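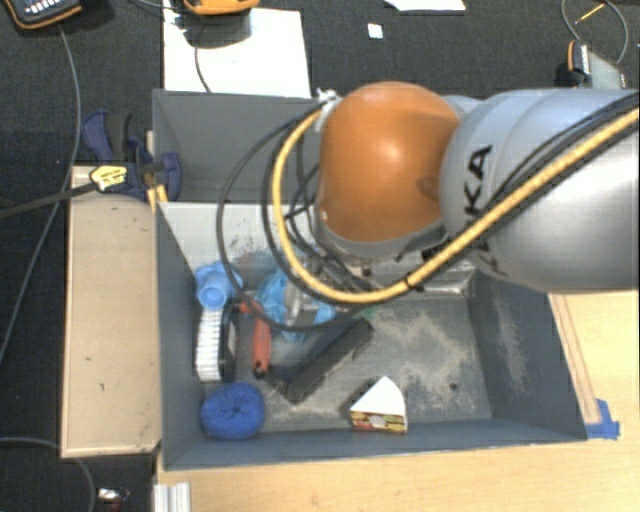 What should be done with a box of mixed household and cleaning items before anything goes back on a shelf?

Empty it, group the contents by what they are used for, clean the box, and only then decide where each group is kept. Sorting inside the box is slower and small things get missed at the bottom.

Household Skills, Unit 3
Handout: Clearing a Mixed Bin
Tutor: Crescencio Arroyo
Issued 2023-07-23

Read this before the practical. Bring an apron and a pencil. Gloves are kept by the sink.

What we mean by a mixed bin

A mixed bin is any open box or tub that has collected things from more than one job. Cleaning tools, toys, small hand tools and used gloves are common. It usually starts as a place to put something down for a minute. At the Ridau centre every store cupboard has at least one, and most people have one at home under the sink or in the garage.

Stage 1: Emptying

Clear a table and cover it if the top marks easily. Take things out one at a time. Do not tip the bin, as powder and grit will go over the table and may go in your eyes. Look at the ends of any hand tool before you take hold of it. If you can't tell what a powder is, leave it alone and ask.

Stage 2: Grouping

Use four groups.

Scrubbing and wiping: brushes, scouring pads, cloths, sponges.
Hand tools and writing things: screwdrivers, markers, tape measures.
Toys and play things: cups, blocks, stacking pieces.
Throw away: crumpled disposable gloves, torn packaging, anything split or perished.

If an item could go in two groups, put it with the job it was last used for. A plastic toy cup that has been used to measure out cleaning powder does not go back to the toy box, even after washing. Write it on your sheet under "moved".

Stage 3: Cleaning the contents

Brushes: knock out the dry dirt first, then wash in warm soapy water. Leave to dry with the bristles facing down. A brush left standing on its back holds water where the bristles are set in.

Scouring pads: rinse until the water runs clear and squeeze out. Replace if they are coming apart. Keep pads for pans and pads for floors in different places.

Hand tools: wipe with a damp cloth and dry straight away.

Toys: wash separately, in a clean bowl. Do not use the bowl the brushes were in.

Stage 4: Cleaning the bin

Dry first, then wet. Wipe out loose powder with a slightly damp paper towel and put the towel in the rubbish. Then wash the floor of the bin, the sides and the rim, in that order. Sloping sides are easy, but dirt sits in the line where they meet the floor, so go round it with an old toothbrush. Dry before refilling.

Stage 5: Putting back

One bin, one group. Label the short side with tape and a marker. Painter's tape is useful because it peels off cleanly when the contents change. Heavy things go in first and nothing should stand above the rim if the bins are to be stacked.

For the practical

Work in pairs. Each pair has a bin, a sheet and 58 minutes, including washing up. Fill in the sheet as you go and hand it in before you leave.

Homework for August: clear one mixed bin at home and write half a page on what was in it and where each thing went.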